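Minutes of the Equipment Review Meeting
Udell Packing Cooperative, upstairs room
Thursday, 2:00 p.m.

Present: the chair, the packing floor lead, the buyer, the bookkeeper, two members from the night shift, and the secretary (taking these minutes). The account representative from Drurbridge joined by phone for item 3 and stayed on the line, muted, for item 4. We found out when he coughed.

Apologies: the maintenance lead, who was under the labeler.

1. Minutes of the last meeting

Approved with one correction. The phrase "lively discussion" under parking was changed to "discussion."

2. Matters arising

The bookkeeper reported that the demo pallet left by the previous vendor has been collected. The shrink wrap from the demo pallet has not. Night shift asked whether the old conveyor guard is still wanted. Nobody claimed it, and it stays where it is until the next meeting, as it has since spring.

3. Review of the Lencho hand-held gripper kit

The kit is on a trial from Drurbridge, who sell it as a starter package. A person works the gripper by hand through ordinary picking jobs, the camera on it records each grasp, and Drurbridge uses the recordings to set up an arm that is meant to do the same job afterward. The arm is a separate line on the quote. The buyer asked that this be minuted, as it took two phone calls to establish.

The floor lead presented the trial log. The target agreed with Drurbridge was 1000 recorded picks. The log stands at 362. Of those, 174 were soft packages, which everyone agreed are the ones that matter, given that a box has never caused any trouble here. The remainder were cartons and tubs, and the floor lead said she could have picked those up with salad tongs.

Soft packages were discussed at length. The weight moves when the bag is lifted, the film slides, and a grip that looks fine at the start can be holding mostly air and plastic. Night shift said the same could be said of several new hires. The chair asked for comments on the kit only.

The floor lead then went through stills from the log, and the one below was the most argued over.

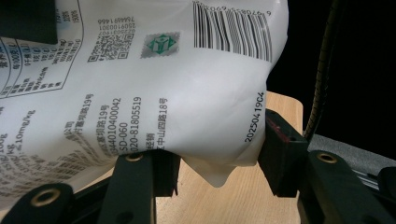 Soft package in the Lencho gripper, from the trial log. Barcode and QR code both toward the camera.

The buyer considered it a good grasp. The bag is between the fingers and both codes are where a scanner could be pointed at them. The floor lead considered it a grasp and declined to add the adjective. She pointed to the pinched corner sagging between two of the fingers and said that a fold like that is what ends up in the seal of the outer carton. The bookkeeper asked whether a scanner could read a barcode on plastic that creased. Drurbridge's representative said this was "a great question." He was asked whether it was also going to have an answer, and undertook to send one in writing.

There was a side discussion on date codes. Our own rule is that the production date must be readable at the packing bench. On the still it can be read off the right-hand side of the bag, running sideways. Night shift said they already read everything sideways by four in the morning and did not see the difficulty. It was agreed to ask Drurbridge whether the software cares which way up the print is.

Comfort of the hand tool was raised. Night shift reported that it is fine for an hour and noticeable after two. One member has started switching hands, and the setup sheet says not to do that. The setup sheet also says to "grasp naturally." Night shift would like to know which.

Costs. The bookkeeper circulated the Drurbridge quote. The trial itself is free for 5 weeks. After that the kit goes to a monthly fee, with a processing charge on top for recordings. The bookkeeper observed that we would be doing the picking, paying for the picking, and then paying again to have the picking looked at. The representative said most customers think of it as an investment. The bookkeeper said she would be interested to see which column they put it in.

Decision: continue the trial to the end of the free period. No order for the arm to be placed, discussed or hinted at before then.

Action: floor lead to weight the remaining picks toward soft packages.
Action: Drurbridge to reply in writing on creased barcodes, print direction and changing hands.
Action: buyer to find out what "processing" means.

4. Alternative quote from Brallow

Brallow offers a suction-based unit for hire, with an engineer on site for the first day. The brochure shows it lifting flat boxes. The floor lead repeated her remark about the tongs. The buyer has asked Brallow to show it on a bag, any bag, and they have promised a video in November. The representative from Drurbridge coughed at this point and was thanked for his time.

Decision: wait for the video.

5. Bench space

The trial has taken over the end bench, and returns are now being sorted on the windowsill. Night shift asked for the bench back. The chair offered half. Night shift asked which half – the chair said this could be settled on the floor.

6. Any other business

The kettle has been descaled. The chair wished it recorded that this was her.

The meeting closed at 3:25 p.m. Next meeting to follow the end of the trial, same room, with the phone properly hung up.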